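Search this site Search

Mar 19, 2019
By Youssra Abdel Hamid

Another reshuffle, another round of the same faces

So Liao is out at housing and back in by the side door, at transport. Seven weeks after telling the Stollanden council that he had "given all he had to give." Fine. People change their minds. But the premier's office announced it at dinner time on a Friday, in a note of two paragraphs, and one of those was about parking.

I have covered this government from the start and I still can't tell you what a reshuffle is for. Punishment? Liao's housing plan promised 300 new homes by the end of the term. We got 200, and a good share of those were started under the last lot. He keeps a car, a staff and a seat at the table. Meanwhile the junior minister who put the delays in writing is gone, no statement, name off the website by Saturday lunch.

Six departments changed hands. Two of the new ministers have never run anything bigger than a campaign office. That may turn out well – I have seen career managers make a worse mess – but somebody should have asked them a question or two in public first. There was no hearing. The assembly isn't sitting again until April.

The opposition is no better, I should say. They had the whole weekend and came back with a slogan. Their leader wants Liao to resign from a job he hasn't started. Wants an inquiry too, into what exactly she didnt say.

What I would like is dull. A published list, before the swearing in, of what each minister was asked to do last time and how much of it got done. One page each. Plademov has done it for years and the sky has stayed up. Grastero tried it, dropped it after one bad summer, and is now talking about bringing it back.

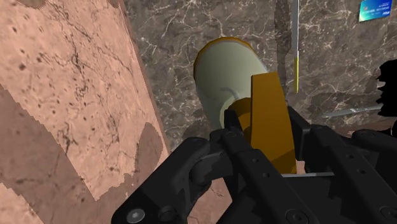

Cracked slab and veined brown marble. Computer rendering.

My guess is that Liao lasts until the budget. Transport eats ministers, and the bus contract is up for renewal with no money set aside for it. Then another Friday note, and teh rest of us reading it over cold soup, looking for the part about parking.

We use cookies to improve your experience. By continuing to browse you accept our cookie policy. OK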